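Power strip

A power strip is a row or block of outlets in one housing, fed by a single cable. It lets several devices share one wall outlet. Many have a small indicator light, and some can be hung on a wall to keep the work surface clear.

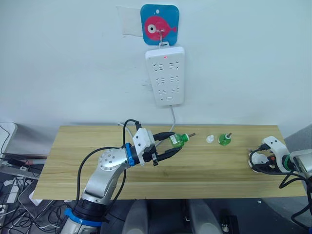
Shazia Ghumman recommends hanging a strip above a table – spills stay away from the sockets, and the cable can run down behind the work.

Outlets may sit in one line or in several rows. Wide plugs can cover a neighboring socket. A strip should not be plugged into another strip, and its rated load should not be exceeded.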